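Brosgate Opens Orders for Luneo Hand-Held Gripper Kit

Dec 24, 2021

Brosgate has opened orders for Luneo, a kit of paired hand-held grippers with which a person can record manual tasks for use in robot training. The company said the first kits will be delivered to laboratories and small manufacturers in June, after a trial period with a limited group of customers.

The kit consists of two grippers, marker cubes that mount on top of them, a set of flat calibration markers, cables and a license for the recording software. The operator holds one gripper in each hand and carries out the task at an ordinary table. The software follows the markers and stores the path of each hand together with the opening and closing of the jaws.

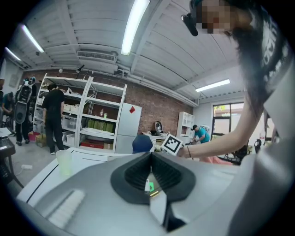

The base kit is priced at $1,266. A single replacement gripper costs $549. Both prices include one year of software updates, and customers who took part in the trial will receive the updates for a second year without charge.

"Our customers already know how the work should be done by hand," said Lucinda Okafor, director of products at Brosgate. "They asked us for a way to record it without first buying and programming an arm. Luneo was designed to meet that request, and the trial has helped us to settle what belongs in the box."

According to the company, 18 sites took part in the trial. Tasks included sorting small parts, folding cloth, and placing cards and other flat items into cardboard packaging. Flat items were the most difficult for new operators, and the jaw tips were revised twice during the trial as a result. The final tips are softer and can be changed by the user with no tools.

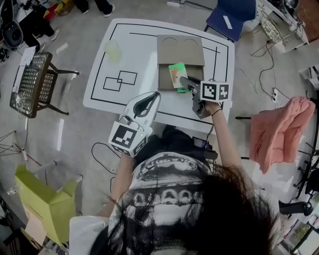
Calibration drew the greatest number of comments from trial sites. In the first version of the software, the markers had to be presented again after every break in recording. The current version requires this only at the start of a session or when a gripper has been replaced. Brosgate gives the usual time for the procedure as five minutes.

Fitzgerald Kapoor, who manages packaging research at Queiroz, said his department would place an order for the coming year. "The grippers were well received by our staff – the cables less so," he said. "Two operators working at neighboring tables need to plan where the cables will run." Brosgate confirmed that a wireless version is under study but gave no date for its release.

Recordings are saved in an open format and may be kept on the customer's own computers. Luneo will be sold directly by Brosgate and through its distributor, Brullard, which will also handle repairs and the return of faulty parts. Orders placed through Brullard are subject to separate shipping terms.

Training for new customers will be held online in English. Juniper Sorensen, head of customer support, will lead the sessions.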